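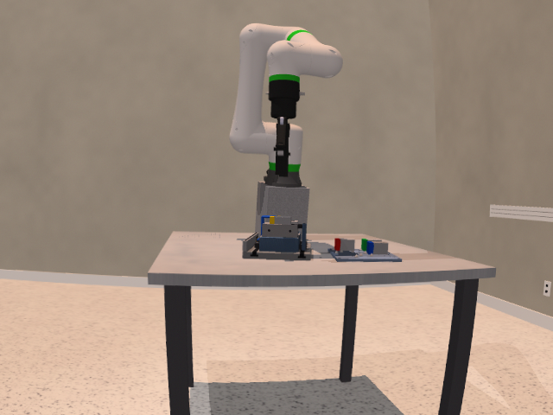
2/5/22

Ça y est, le point d'accueil de Flinham a ouvert ses portes ! Pour ceux qui ne suivent pas le dossier depuis le début, il s'agit d'un lieu de soutien pour les proches de personnes dépendantes aux opioïdes – parents, conjoints, frères et sœurs, tout le monde peut pousser la porte sans rendez-vous.

J'y suis passé le matin de l'ouverture et j'en suis ressorti avec une énergie folle. La pétition lancée en mars avait recueilli 2595 signatures, dans une ville où l'on parlait de ces choses à voix basse il y a encore deux ans ! La fondation Hrytsenko a pris le loyer en charge, et l'équipe de Zavbridge, qui fait tourner un lieu semblable depuis longtemps, est venue former les accueillants. 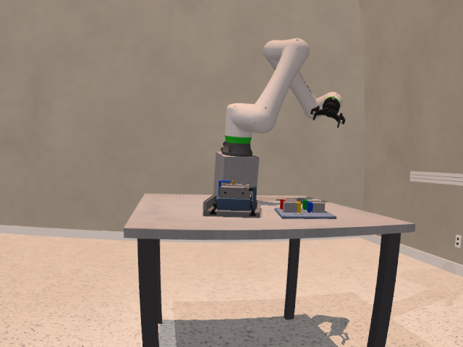 Ce qui m'a le plus plu, c'est la formation à la naloxone. Deux heures, gratuite, avec de la pratique (on répète les gestes jusqu'à ce qu'ils viennent tout seuls) et du temps pour poser toutes ses questions. Plus de 500 kits sont prévus pour l'année, et 226 habitants sont déjà inscrits aux prochaines séances !

Pour y aller, prenez le bus jusqu'à l'arrêt Pledeck, puis la petite rue à gauche de la pharmacie. Entrée par la cour, café offert – et il est bon, en plus.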